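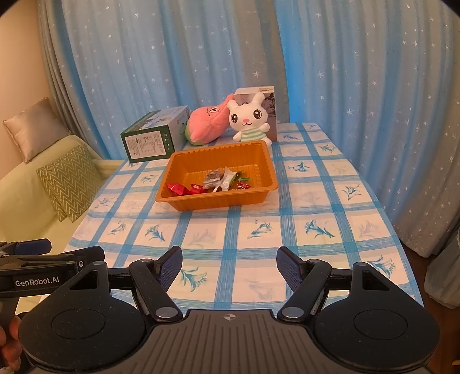
Timestamps, again

I spent most of January on clock alignment in the Semine loader, so this post is a write-up of that. If you only want the fix, it is in the last third.

Semine is the tool we use to turn raw gripper recordings into training episodes. It takes a video stream, a pose stream and a finger-width stream, resamples them onto one time base and writes out fixed-rate chunks for the policy. The video arrives at 30 frames a second. The policy takes an observation and predicts the next 24 actions, of which we execute 9 before asking again. None of this is unusual.

The symptom was early closing. On small wrapped sweets in a tray, the policy would begin to shut the fingers while still descending. On a plush toy this doesn't matter much, as the thing is wide and soft and the fingers find it anyway. On a crinkled packet lying near the tray wall it matters a great deal. The tip lands on the packet, the packet slides, and the next prediction starts from a state that hardly occurs in the data.

Dong-geon Cheon's first guess was perception. Shiny wrappers are awkward: the highlights move with the camera, and a translucent packet takes on whatever is under it. He ran the encoder over a few hundred crops and found the features less stable on the reflective ones, which was true and had nothing to do with the problem. Matt card cut-outs gave the same early closing.

My guess was the action chunking. I tried shorter execution horizons for two days. Replanning more often made the motion jerky and moved the error slightly, but it stayed in the same direction. A planning fault ought to have scattered more than that.

What settled it was a plot I should have made on the first morning. Take the finger width from the encoder, take the finger width estimated from the video (the tips are always in view, so this is easy), and cross-correlate. The peak should sit at zero. Ours sat at 60 ms, with the encoder leading.

The cause was in two places. The video stamps were written when a frame left the compression queue, and the width stamps when the sample was read. So the video was late by however long the queue took, which varied with load. Then the loader matched each frame to the nearest width sample by stamp, and so paired each image with a width from the future. The policy learned exactly what it was shown — close a little before the picture says you should.

The fix:

The recorder now stamps frames at start of exposure, using the sensor's own counter mapped to the host clock. Coralie Grimshaw wrote the mapping. It fits a line over a sliding window and rejects outliers, and it survives a dropped frame.

The loader interpolates width and pose at the frame time and refuses any gap longer than one frame period. Previously it would hold the last value without complaint.

For old recordings there is an offline pass that estimates the offset per file from the cross-correlation. It needs at least one full open and close in the file. Files without one are skipped and listed in the log. The pass can only remove a constant offset, so a recording where the queue grew over time will still be wrong at one end. I have not decided what to do about those.

After retraining on the corrected set, the early closing is gone on card and much reduced on wrappers. What remains on wrappers may be Dong-geon's feature problem after all, so he has that ticket back.

Still open: pose has its own latency, which I have measured only on one unit. Rhys Henare thinks it drifts with temperature. The branch is called width-align and will be merged once the loader tests stop failing on the short files.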